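枕头的两端：Prulline项目谈双臂操作中的“预压缩”标注

18/07/2024

Prulline项目组把枕头当作实验对象已经有一段时间。项目挂在Narkmont实验室的柔性物体操作方向下，研究的问题写在立项书第一页：双臂机器人在床面上抓取、搬移和摆放填充类软物体时，示教数据该如何切分，切分方式对学到的策略有多大影响。项目负责人接受采访的地点是实验室二层的讨论间，白板上还留着上一次组会画的时间轴，横轴是归一化时间，纵轴标的是两侧夹爪之间的距离。谈话基本上围绕这条曲线展开。

按负责人的说法，枕头在柔性物体里处在一个不太受重视的位置。布料折叠有大量文献，绳索和线缆也有，填充物体的工作相对零散。“布可以当成一张面来处理，绳子可以当成一条线，这两类都有比较顺手的低维表示。枕头有体积，有外套，填充物会在里面移动，外套和填充物之间还有滑移。夹爪夹住的是布，承受重量的是里面的东西，这两者的关系在抓取过程中一直在变。”

她把这种情况概括为“表面约束，内部自由”。夹爪对外套施加的位移并不直接等于填充物的位移，中间有一段滞后。滞后的长短取决于填充材料、外套松紧和夹持点的位置。在早期实验里，项目组沿用了做盒子搬运时的流程：两臂接近，两侧接触，闭合，抬升。这套流程在硬物体上没有问题，用到枕头上，抬升阶段的滑脱比预期多得多。

“我们最初以为是夹持力不够，于是加力，滑脱少了一点，但外套被扯偏了，放下去以后枕头是歪的，枕芯缩在套子的一头。这在我们的判定标准里仍然算失败。”

判定标准后来写成了一份单独的文档。一次试验算成功，要同时满足两个条件：枕头中心与目标位置的偏差在5厘米以内，枕芯在套内没有可见的整体偏移。第二个条件由两名标注员独立打分，意见不一致时判为失败。负责人承认第二个条件带有主观成分，也尝试过用深度图上的厚度分布来代替，效果并不稳定，原因在于外套的褶皱会在深度图上形成和枕芯边缘相似的梯度。最后仍然保留了人工判定。

对滑脱的回放分析持续了几周。项目组把失败的片段按时间对齐，逐段查看两侧夹爪的间距变化，发现成功的示教里有一个共同的环节：操作员在闭合夹指之前或者闭合的同时，会把两只夹爪相向推进一小段，把枕头的一段挤在中间，待布面和填充物一起鼓起来，再开始抬升。失败的示教里，这个环节要么缺失，要么出现在抬升之后。

“操作员自己并不知道有这个动作。问他们是怎么夹的，回答是‘就这么夹’。他们在遥操作的时候看到枕头塌下去，手上自然会往里收。问题在于我们的标注里没有这一段，它被平均分到了‘接触’和‘抬升’两个标签里。”

项目组把这个环节命名为“预压缩”，并把原来的四段标注改成了带有预压缩段的新方案。论文里主要的结果，就是新旧两种方案在同一批数据上的对比。数据本身没有重新采集，一共500条遥操作示教，全部由组内人员在实验室的床面工位上完成，每一条都包含头部视角的图像、两臂关节状态、夹指开度和末端位姿。

关于为什么坚持用同一批数据，负责人解释得比较细。如果在提出新方案之后再采一批数据，操作员已经知道预压缩的存在，动作会变得刻意，新旧方案之间的差别就混进了操作习惯的差别。用旧数据重新标注，能把变量限制在标签上。代价是有一部分示教的预压缩段非常短，短到只有几帧，标注员之间的分歧也主要集中在这些片段上。

标注的边界定义经过了几轮修改。第一版用接触力阈值来判断预压缩的起点，很快被放弃，因为夹指上没有专门的触觉传感，力是由关节电流估计出来的，噪声和软物体的接触力处于同一量级。第二版改用图像，由标注员判断布面开始隆起的那一帧，主观性太强。现在使用的是第三版，以两侧夹爪间距的一阶导数为主，图像作为复核：间距开始单调减小且两侧都已接触，记为起点；间距停止减小，或者任意一侧末端开始有向上的速度分量，记为终点。

“第三版的好处是可以自动跑一遍，人只需要看有争议的地方。坏处是它对时间同步很敏感。两条臂的状态是分别记录的，如果时间戳差了几十毫秒，间距曲线上会出现一个假的拐点，看起来很像预压缩的结束。”

时间同步的问题在项目里占用了不少工时。最初两条臂各自写日志，由后处理脚本按主机时钟对齐。后来发现其中一条臂的控制器在负载较高时会延迟上报，延迟不是固定值。项目组的处理办法是在每条示教开始前加一个同步动作，两臂同时做一次小幅的腕部旋转，再用旋转的起始时刻来校正偏移。这个动作在训练前会被裁掉。早期录制的一部分示教没有同步动作，只能用头部图像中两臂的运动来反推，精度要差一些，论文附录里对这部分数据单独做了说明。

在策略结构上，Prulline没有做太多改动。基线是组内已有的模仿学习模型，输入头部图像和本体状态，输出一段动作序列，以20赫兹的频率执行并滚动更新。新方案只在训练时增加一个辅助输出，要求模型同时预测当前所处的阶段，推理时这个输出不参与控制。也就是说，标签的作用仅限于影响中间表示的学习。

有评审意见认为这样的改动过小，不足以成为一项贡献。负责人对此的态度比较平淡。“改动小是故意的。如果同时换了网络结构，又换了标签，最后提升了，就说不清是谁的功劳。我们想知道的只是标签这一件事。”

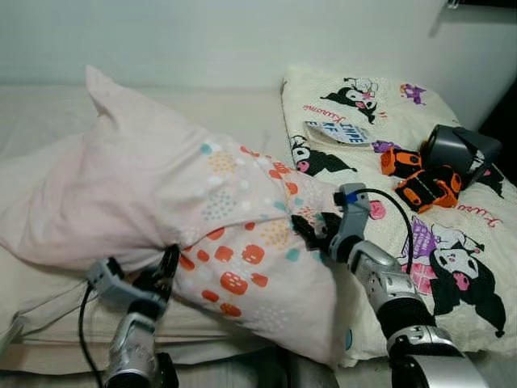 测试集由20只没有出现在训练数据中的枕头组成，尺寸、填充和外套图案都有变化。其中外套图案的选择经过讨论。一种意见认为应当使用纯色枕套，以排除视觉因素；另一种意见认为纯色枕套会使问题失真，家庭环境中的床品大多带有印花，印花随布面变形，本身就是一种视觉信息，也可能是一种干扰。最后的方案以印花为主，同时保留少量纯色作为对照。

结果与预想有出入。项目组原来估计印花会拖累策略，实际测得的差别很小，在若干只枕头上印花反而略有帮助。负责人给出的解释带有保留：“可能是印花在受压的时候会聚拢，给了图像编码器一个比较明显的变化信号。纯色布只有阴影在变，而阴影和光照有关。这只是一个推测，我们没有做专门的实验来证实，论文里也是按推测来写的。”

真正造成麻烦的是枕头之间的遮挡和接触。床面上如果有第二只枕头，并且和目标枕头有部分叠压，两条臂中靠近第二只枕头的那一条经常会把外侧的夹指插到两只枕头之间过深的位置，闭合时带上一部分不该夹的布。基线模型在这种布置下失败率上升明显，加入阶段标签之后有所缓解，但没有消除。

“预压缩标签能帮上忙的地方在于时机。它让模型知道先往里收，再往上走。至于从哪里插进去，标签里没有这个信息，模型只能从图像里学，而叠压的示教在训练集里本来就不多。”

项目组曾试图通过数据增强来弥补，把单只枕头的图像与其他床品合成，结果策略在真实叠压场景中的表现没有变化，在无叠压场景中反而略有下降。负责人认为合成图像里缺少的是接触后的变形：第二只枕头被推动时会跟着鼓起或后退，合成时它是静止的。这部分实验作为负面结果收在附录中，没有展开。

谈到整体结果，她先交代了比较的方式。每只测试枕头在几种初始姿态下分别由基线和新方案各执行一轮，姿态由脚本随机给出，摆放由人完成，摆放者不知道接下来运行的是哪个模型。两种模型交替运行，以抵消外套逐渐松弛的影响。外套松弛是一个容易被忽略的因素，同一只枕头反复抓取之后，角部的布会被拉长，夹持变得容易。如果先跑完一个模型再跑另一个，后跑的会占便宜。

在这样的安排下，抬升阶段的滑脱减少了一半以上，枕芯偏移类失败也有减少，幅度要小一些。放置偏差几乎没有变化。负责人认为这符合预期，原因是放置阶段的标注没有改动。总体成功率的提升主要来自滑脱减少这一项。

对照实验里有一组她认为比主结果更有说明力。项目组把预压缩段的标签在时间上随机平移，段的长度不变，只是位置错开，再用同样的设置训练。如果提升只是来自多了一个辅助任务，平移后的标签也应当带来相近的效果。实际测得的滑脱率回到了接近基线的水平。另一组对照是把预压缩段并入抬升段，等于只增加辅助任务而不增加新的类别，结果同样接近基线。

“这两组放在一起，基本可以排除正则化的解释。还有一种可能排除不了，就是新标签碰巧和别的什么东西相关，比如操作员看到枕头塌陷时的犹豫。犹豫会让动作变慢，慢本身也有利于抓住软东西。我们测过把执行速度整体降下来，滑脱会少一些，少得不如加标签多，所以速度能解释一部分，解释不了全部。”

降速实验在实施上有一处细节。简单地降低控制频率会改变模型看到的时间间隔，使输入分布偏离训练数据。项目组的做法是保持更新频率不变，对输出的位移按比例缩小，同时让本体状态中的速度项按同样比例放大后再送入模型。负责人说这种处理“不算严格”，在软物体上尤其如此，因为填充物的回弹速度不会跟着缩放。

预压缩量的大小是另一个绕不开的问题。收得太少，填充物没有进入两侧夹指之间，抬升时布面单独受力；收得太多，枕头中部会向上拱起，两端的布绷紧，夹指闭合后反而容易沿布面打滑。在示教数据里，操作员的预压缩量分布较宽，和枕头的软硬有一定相关性。硬一些的枕头收得少，软的收得多。模型在测试中大体复现了这一趋势，对特别蓬松的枕头则收得不够。

“蓬松的枕头在画面上看起来很大，间距的初始值也大，模型收的绝对量不小，相对量不够。我们试过把间距归一化后再作为输入，蓬松的那几只好了，扁的那几只变差。后来没有采用。”

标定方面的要求比硬物体抓取宽松，但并非没有要求。两条臂基座之间的相对位姿误差会直接变成间距误差。对一只盒子来说，间距误差可以由盒子的刚度暴露出来，控制器很快会感觉到阻力；枕头会把误差吸收掉，日志上看不出异常，只有预压缩量会悄悄偏移。项目组因此把基座标定列入每天开工前的检查项，使用一根长度已知的标定杆，两只夹爪各夹一端，读数与标称值比较，超出容差就重新标定。

夹指的选择也做过比较。工位上试过几种不同长度和表面处理的夹指，其中一种由Walden提供，指面较窄，原本用于纸盒分拣。窄指面容易插入枕头与床单之间，夹住之后单位面积压力偏大，外套上会留下压痕，对薄布不友好。较宽的指面夹得稳，插入时容易把床单一起带起来。论文中报告的全部结果使用同一种夹指，其余的比较只在技术报告中出现。

床单被带起的情况在统计时如何归类，组内有过争论。枕头被正确抬起，床单也跟着被提起一角，枕头放下之后床面多出一道褶。按判定标准，这次试验是成功的。负责人保留了这种归类，同时在数据中加了一个附加字段，记录床单是否被扰动。她的理由是，标准一旦在实验中途修改，前后的数字就不能比较；附加字段不影响主指标，想要更严格结果的人可以自行筛选。

头部相机的位置带来了另一类限制。从上方斜向下看，两条前臂在抓取阶段会占据画面下部的相当一部分，夹指与枕头下侧的接触点常常看不到。项目组测试过增加腕部相机，接触点的可见性确实改善了，但腕部图像在预压缩阶段几乎被布面填满，信息量下降得很快。加入腕部图像的模型在接近阶段更准确，在抬升阶段与只用头部图像的模型没有显著差别。考虑到同步和带宽的负担，主实验没有使用腕部图像。

“布贴到镜头前面以后，图像就是一片颜色，模型从里面学不到什么，反而有可能记住那片颜色。我们在一只图案很特殊的枕头上看到过这种迹象，换一个枕套，动作就变了。”

采访中也谈到示教的质量控制。遥操作采集由多名操作员轮流完成，经验不同，动作风格也不同。有的操作员习惯两手对称推进，有的先固定一侧，再用另一侧去推。后一种方式在间距曲线上与前一种相同，在末端轨迹上差别很大。新方案的标签只依据间距，两种方式被归入同一个阶段。训练出的模型在执行时多数采用对称推进，遇到枕头一侧靠近墙面或其他物体时，偶尔会出现单侧推进。

这种偶然出现的单侧推进是否可靠，负责人不愿意下结论。样本太少，而且示教中靠墙的布置大多来自同一名操作员，模型学到的究竟是环境条件与动作的对应关系，还是那名操作员的习惯，从现有数据中分不出来。“要回答这个问题，需要让不同的操作员在相同的布置下采集，布置要事先设计好。我们当时没有这样设计，属于采集阶段的疏忽。”

关于与其他方法的比较，论文里列入了一种基于物理仿真的规划方法，实现来自Kovačević发布的软体仿真工具包。该方法需要事先给出枕头的材料参数，项目组用少量按压测试来估计。在参数估计得较好的枕头上，规划方法的放置精度优于模仿学习；在外套较松的枕头上，仿真中的布与填充物粘连过紧，算出来的夹持点偏外，抬升时容易脱出。负责人强调这一比较并不完全公平，工具包本身支持布与填充物的分离建模，只是参数更多，项目组没有足够的时间去标定。

她同时提到仿真在本项目中的另一个用途。预压缩这个概念最初就在仿真里做过验证：固定夹持力，只改变抬升前的间距缩减量，观察填充物相对外套的位移。曲线呈现先降后升的形状，与后来在实物上看到的趋势一致，最低点的位置对不上。实物上的最佳缩减量比仿真给出的更大。对于这一差别，组内倾向于归因为外套内侧的摩擦被高估，没有进一步追查。

论文投出之前，组内做过一次复现检查，由没有参与标注的成员按照文档从头标注一小部分数据，再与原标注对比。起点的一致性较高，终点的分歧较大，主要出现在操作员边收边抬的片段中。按照定义，任意一侧末端出现向上速度即为终点，而遥操作的抖动会产生短暂的向上分量。文档随后补充了一条：向上速度须持续若干帧才算有效，帧数在标注工具中设为可调参数，默认值随代码一并给出。

代码和标注工具计划公开，图像数据的公开范围还在讨论。负责人说阻碍主要在整理：采集时工位上的杂物没有统一清理，目录结构改过一次，早期数据和后期数据的字段命名不一致，标注文件里有两套阶段编号。旧编号里“抬升”是第三类，新编号里第三类是“预压缩”，如果读取脚本没有区分版本，训练可以正常跑完，结果却是错的。组内有人为此损失过一次完整的训练。现在每个标注文件的首行写入版本号，读取时不匹配就直接报错。

下一阶段的工作准备在11月开始，对象扩展到靠垫和卷起的被子。靠垫较硬，预压缩的空间小；卷起的被子没有封闭的外套，受压时会散开，预压缩这一概念是否还适用并不清楚。负责人倾向于先测靠垫，理由是现有的标注定义可以不加修改地沿用，能够较快看到结果。被子需要重新考虑失败的定义，例如散开到什么程度算失败，目前还没有一致的意见。

另外一条线是把预压缩量从隐含变量改为显式的控制量，由模型先输出目标间距，再由低层控制器执行。初步测试在较硬的枕头上表现正常，在软枕头上出现了振荡：目标间距随着图像变化不断更新，布面隆起使画面变化，目标又随之改变。加滤波之后振荡减弱，响应也变慢，抬升经常在收拢到位之前就开始。组内正在试的一种做法是在预压缩阶段锁定目标间距，进入抬升后再释放，锁定的时机由阶段预测来触发。这样一来，原本在推理时不参与控制的辅助输出就要进入控制回路，它的误判会直接反映在动作上，需要重新评估。

被问到这套标注方案能否直接用于别的实验室的数据，负责人列出了几个前提：双臂状态必须有可靠的时间戳，基座之间的位姿要已知，示教中两侧夹爪确实作用于同一物体的两端。最后一条在公开数据里未必成立，不少双臂数据集里的枕头是由一只手拎起一角，另一只手托底，间距曲线的形状完全不同，自动切分会给出没有意义的边界。对于这类数据，她的建议是先画出间距曲线看一遍，再决定要不要运行脚本。脚本的绘图选项默认关闭，下一个版本会改为默认打开。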